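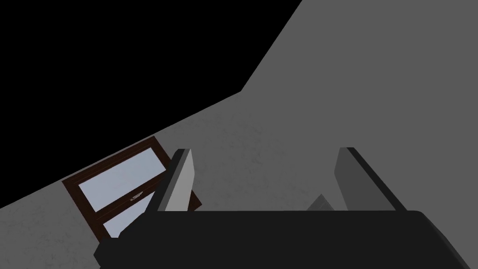

Vilhjálmur Lykkegaard wants to know when one of these things will do his windows, and whether he should bother buying another squeegee in the meantime.

Home Explore Threads Saved Log in
Search posts, people, topics

May 30, 2024

Buy the squeegee, Vilhjálmur. Buy the good one with the replaceable rubber.

I've spent two years writing control code for household chores at Tevbridge, mostly in simulation, and my own windows look like the inside of a fish tank. Make of that what you will. A short thread on windows, since he asked.

Start with the latch. You see a small bit of metal on a crossbar and your hand has already decided what to do. My software has to work out which way it turns, how hard to push, and when to stop pushing. "When to stop" is most of my job.

In simulation a latch is a hinge with a number attached to it. If the number is wrong you change the number. At my house the latch has been painted over by three different landlords and the number is "get the butter knife."

And opening the thing is the easy part. Washing it means keeping an even pressure on a sheet of glass with something wet. Two fingers are great for picking up a block. Try washing a window using only a pair of salad tongs and get back to me.

Glass is also rotten to look at if you're a machine. Depth sensors go right through it, or bounce off it, or report that your window is a hole leading to the neighbor's hedge. Simulated glass is very polite about this. It's a pale rectangle and it stays where you put it.

Waltraud Oberholzer asks about the window robots you can already buy, the ones that stick on and crawl around. Fair. I own one. It does a decent job of the middle. The corners it regards as somebody else's department. You also have to carry it to each window, attach it, plug it in, tie on the safety cord and then stand there watching in case it lets go. By then I could have washed the window and had lunch.

I timed us once, for spite. Same kitchen window, both sides. Me: 2 minutes. The crawler: more than 30, counting the part where I went looking for the extension cord.

People send me videos of a robot wiping a counter and say there, solved. Look for the speed label in the corner. Then look at the counter. It is always a very clean counter. I'd like to see it meet mine after pancakes.

Shop floors are a different story and I don't want to be a grouch about it. Chandrasekhar Kartha runs a packing line in Bimcombe with an arm that stacks cartons all shift and never once asks him what's for dinner. Same carton, same spot, same lighting. If your house has one kind of window and no curtains, toys or cats, we can talk.

He did mention that when the carton supplier changed the tape from matte to shiny, they lost an afternoon. Tape!

Lorenz Kaufmann says I'm moving the goalposts and that ten years ago a robot opening any window would have made the news. He's right. I'd just point out that he's got a cleaner coming in June and it's a person.

My own guess, worth what you paid for it: fetching and carrying around the house comes first, then loading the dishwasher badly, the way everyone else in the family does. Windows a good while after that. Folding a fitted sheet, never. I can't do it and I've had 40 years to practice.

Anyway, back to work. I've got a simulated latch to turn and I think I had the sign wrong - I was closing it all morning.

Contact | © 2024 | Back to top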